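Chapter 11
Showing a Robot What to Do

Learning goals
After studying this chapter, you should be able to:
explain the difference between hand-held demonstration and remote control;
describe what a recorded demonstration contains;
identify common faults in a set of demonstrations and state how each is corrected;
plan a short recording session for a task that involves soft materials.

11.1 Introduction

In the first part of this book, robot motion was treated as something that an engineer writes down. Positions were measured, paths were computed, and the arm followed them. This approach serves well when every part arrives in the same place and in the same shape. It serves poorly when the object bends, folds, or slides. A sheet of steel can be described by its dimensions. A napkin cannot, or at least not in a way that is useful to a controller.

For tasks of this second kind, it is often easier to perform the work than to describe it. A person who folds cloth every day does so without measuring anything. The methods in this chapter allow that person to carry out the task while the motion of the tool and the view from it are recorded. The recordings are later used to train a control policy, a subject taken up in Chapter 12.

Two methods are considered. In remote control, the operator moves a leader device, and a robot arm copies the motion at the workplace. In hand-held demonstration, no arm is present. The operator holds a gripper directly and uses it on the object, and a camera on the tool records what takes place between the fingers.

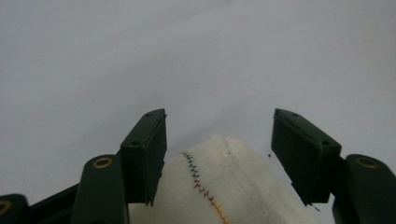 Figure 11.1 Hand-held gripper at a piece of folded, embroidered cloth, seen from the camera on the tool.

The view in Figure 11.1 is typical of the second method. Both fingertips remain visible, so that the position of the cloth can be judged against them. The stitching is also of value. On plain cloth, a fold may produce only a faint shadow, while a line of colored thread gives the learning system a feature that can be followed as the material moves. Students should not conclude that every training object needs such a marking. A policy trained only on marked cloth may fail when the marking is absent, and a sound collection includes both.

11.2 An Opening Case: The Celstead Linen Room

The Celstead linen service prepares table linen for hotels and conference halls. Its managers wished to automate the sorting and stacking of small embroidered pieces, which were handled entirely by hand. An early trial with programmed motions was stopped after 2 weeks. The arm closed on the correct point in space, but the cloth had often shifted or collapsed into a different shape.

A second trial, known as the Timosby project, used demonstrations. Linen room staff recorded 25 demonstrations of each task with a hand-held gripper. Of the first set, 10 were rejected on review. In most of these, the operator had steadied the cloth with the free hand, an action that the robot would have no means of copying. Staff were then asked to keep the free hand away from the work surface, and the set was recorded again.

The case raises three questions that guide the rest of the chapter. How closely must the operator's tool match the one fitted to the robot? How much variation should a set of demonstrations contain? Who decides that a demonstration is good enough to keep?

Key terms
demonstration, hand-held gripper, leader device, policy, remote control, review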